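Comparer deux pinces portatives sans se fâcher avec personne
Notes d'intervenant - Rosimeire Rangel, 4 février 2023

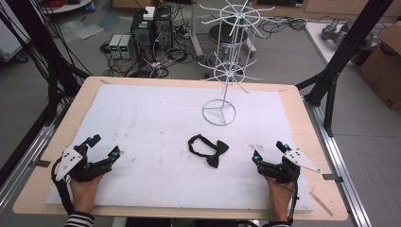 Commencer par le titre, qui est un mensonge : je me suis fâchée avec deux fournisseurs et un collègue. Laisser rire, s'ils rient. Merci d'être venus un samedi, je sais ce que ça coûte, moi j'ai raté le marché.

Dire tout de suite de quoi on parle. Deux modèles de pinces tenues à la main : la Gisturel et la Stekstead. L'opérateur fait la tâche lui-même, une pince dans chaque main, et on récupère les trajectoires. Pas de bras à téléopérer, pas de manette. En échange, toutes les maladresses humaines sont enregistrées fidèlement, y compris les miennes.

(Ne pas refaire l'historique de la téléopération. Higinio l'a fait ce matin, et longuement.)

La tâche. Prendre un nœud papillon par sa bande de cou et l'accrocher à un présentoir à crochets. On me demande toujours pourquoi un nœud papillon. Réponse : essayez. Le nœud se tient à peu près, la bande fait ce qu'elle veut, et les deux n'ont jamais le même avis sur la direction à prendre. Le présentoir tourne, en plus. Un cube en plastique sur une table, tout le monde sait le ramasser - c'est même pour ça qu'on voit tant de cubes dans les vidéos de démonstration.

Les chiffres. 314 essais retenus, dont 59 ratés. Préciser « retenus » : on en a enregistré 700. Pause ici. Quelqu'un va demander où est passé le reste. Batteries de mauvaise foi, fichiers mal nommés, et toute une semaine de décembre où l'horloge d'une des deux pinces vivait dans son propre fuseau. Estrella Xolalpa a écrit le script de tri, les questions méchantes sont pour elle, troisième rang.

Ce qu'on a appris sur la Gisturel :
- Fermeture franche, bonne sur la bande, brutale sur le nœud lui-même.
- Le câble. J'ai une opinion sur le câble. La garder pour la pause.
- Au bout de 32 minutes, Tonantzin a posé la pince et demandé à changer de métier. On a raccourci les séances.

Sur la Stekstead :
- Plus légère, et ça se sent au poignet en fin de journée.
- Course des doigts un peu courte. On rate le crochet par excès d'optimisme.
- La documentation tient sur une page, dont la moitié est une photo du siège social.

Le suivi de pose. Passer vite si la salle fatigue. Quand on tourne le poignet vers soi pour viser le crochet du haut, le repère se présente de biais et l'estimation commence à broder. On a perdu deux jours à accuser le contrôleur de chez Stellton. Il n'y était pour rien, je lui présente mes excuses publiquement. Correction retenue : on demande à l'opérateur de garder le coude ouvert. Ce n'est pas de l'ingénierie, je sais.

Si Refugio Orozco lève la main, c'est pour le retour d'effort. Répondre : pas testé, budget Zepeda épuisé. Ne pas se laisser entraîner.

Ma préférence, puisqu'on me la demandera : Stekstead pour les longues séances, Gisturel dès qu'il faut serrer du tissu fin. Oui, ça fait deux achats. Le service comptable a eu la même expression que vous.

La suite : mêmes essais avec une écharpe, puis une cravate. Tonantzin a déjà posé ses congés.

Questions. Garder cinq minutes et rendre le micro à Higinio, qui va vouloir ajouter quelque chose.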